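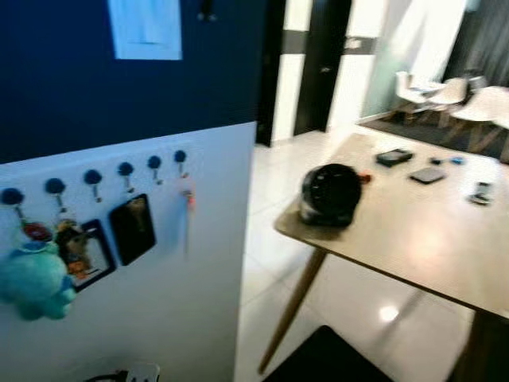 The hook rail and table used in the Vekby trials, from the head camera.

Six coat hooks on a white panel do not look like the place where a claim about household robots should stand or fall. The engineer who ran the Vekby trials admits they are a modest test. She has spent most of the year since April asking people to put small things on hooks and take them off again, and recording it from the head, and she thinks the recordings can teach a machine to tidy a hallway. I went to see her because I doubted it.

"You're in good company," she said. "Half my own group doubted it."

The method goes by the name Imell. A person wears a camera at head height and goes about a chore in an ordinary room. The footage is cut into short pieces, each piece is matched with a plain sentence about what is being done, and a model is trained to predict the next movement of the hands. The same model is then adjusted, with a much smaller set of robot recordings, to drive a pair of arms. The promise is that people are cheap to record and robots are not, so most of the learning can come from people.

I have heard that promise before. I asked what was different this time.

"Less than the press note said. We kept the bad footage, that's the main thing. Everybody throws away the blurred parts. When you turn your head to look for a key, the picture smears, and the usual practice is to delete that second or two. But turning your head is part of looking for the key."

Keeping the blur, she says, is where the result comes from. The group trained two versions of the model, one on cleaned footage and one on everything, and tried both on the same set of 150 attempts: take a named item off its hook, put it on the table, let go. The cleaned version managed 43 of them. The other managed a little over twice as many.

That sounds good until you ask which items. Card holders went well. They are flat, they hang still and they have a hard edge to grip. Soft toys went well too, for the opposite reason, as almost any grip will do. Anything slender on a thin cord was poor in both versions. The arms would reach, close on the cord, and pull sideways against the hook.

"It doesn't know there is a hook," she said. "It knows there's a thing up there and a table down here. A person lifts before they pull. You can see it in the footage if you look for it, it's a tiny movement, and the model has mostly not picked it up."

I suggested this was a rather large thing not to know, in a study of hooks.

"Yes. I wrote a paragraph about it. It was moved to the appendix."

There was a second worry, and I put it to her less politely. All 150 attempts were made in the same room where much of the human footage was recorded. The navy wall was the same, and so were the white tiles, with the ceiling lights shining in them. A model can learn a room by heart and look clever for as long as it stays there.

She did not argue. A repeat was run at Ebihara, a partner lab with its own hooks and its own table, and she gave me the figure before I had finished asking for it: 20 attempts, of which two worked. The report calls this "early transfer". I asked whether she would call it that.

"I'd call it two. Put a different word on it if you're applying for money."

What would change her mind about the whole approach? She took some time over that. If another few rooms were added and the score in a new one stayed where it was, she said, she would stop defending it. She thinks it will rise. Her reasoning is that the model has seen one height of rail and one table, and has had no cause to learn that either could be somewhere else. It is a fair guess, and it is still a guess. The new rooms have not been recorded.

Meanwhile Bustus, the firm that makes the arms, has begun to mention the trials in its sales material, with the higher score and without the name of the room. She had seen the page. She had written to them — twice — and the page was still up when we spoke.

I asked if she would have one of these machines at home, going through the things by the door.

"With the card holders, fine. I'd hang my keys somewhere else."

The data and the full table of attempts are due to be released with the next version of the report. She has promised that the paragraph on hooks will be in the main text, and that the Ebihara figure will be in the summary. I will look for both when it comes out.

2025-12-03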